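How to Report a Boat You Think Is Fishing Illegally

Every harbor has a boat that everyone talks about and no one reports. Ours, in Somusdale, came in after dark with its lights off and its nets covered, which takes some nerve in a bay the size of a parking lot. This page is for people who have seen something similar and would like a fisheries officer to read about it.

Before you start

Look up the local rules first. Closed areas, closed seasons and minimum mesh sizes change from one stretch of coast to the next, and a boat working off Sedon in August may be perfectly legal while the same boat off Cundton is not. Half the angry messages on our harbor forum concern people who were fishing exactly where they were allowed to, only earlier in the morning than the person complaining.

Step 1. Write it down right away

You need the time, the place and what the boat was doing. "Hauling a net, stern toward the breakwater, 2 a.m." is useful. "Up to no good" is how my first report began, and I never heard back. Add the hull number if you can read it, and leave gaps where you can't. A guessed digit sends the officer to some poor man's sailboat.

Step 2. Fix the position

Use your phone's map and save the coordinates of where you are standing. Then note the direction of the boat and your best idea of the distance. Most people on shore are terrible at distance over water, so line the boat up with a buoy or headland and name that too.

Step 3. Save your files in two places

Photos, notes, tracks from your plotter: copy them the same night, and keep the originals untouched. Cropping and brightening can wait for the copy. I kept a whole season of sightings on one old desktop and you can guess how that went.

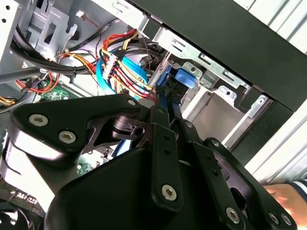 Inside an open desktop computer case.

Name the files by date and time. "Boat_final_REAL2" means nothing to an officer, and by spring it will mean nothing to you.

Step 4. Fill in the form

The Kramer sighting form, which most harbor groups along here use, has 15 boxes. Do the ones you can and skip the rest. The box marked "Additional remarks" is for gear, catch and behavior. It is roomy, and people use it to air their views on quotas, the ferry company and the decline of manners.
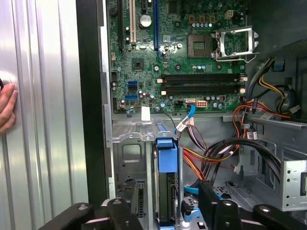 If you saw fish being passed from one vessel to another, put that first. Transfers at sea are hard to catch from an office, and a plain account of which boat came alongside which, and for how long, is worth more than three pages of suspicion. Twenty minutes side by side in flat calm should be written as 20 minutes, not "ages."

Step 5. Send it and follow up

Send the form within a day if you can. Ask for a reference number and keep it with your notes. If you have heard nothing in two weeks, call and quote the number. Be pleasant. The person on the phone did not empty the bay. 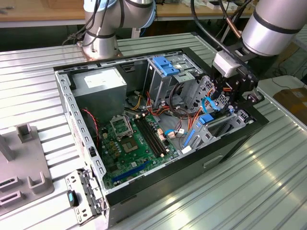
A few things to leave alone. Don't row out for a closer look, don't board anything, and don't post the hull number online before the officer has had a chance to check it. Crews read the forum as well, and several of them write better than we do.

If you see the same boat again, file a new form and put the old reference number at the top. Thursday nights were the busy ones for us.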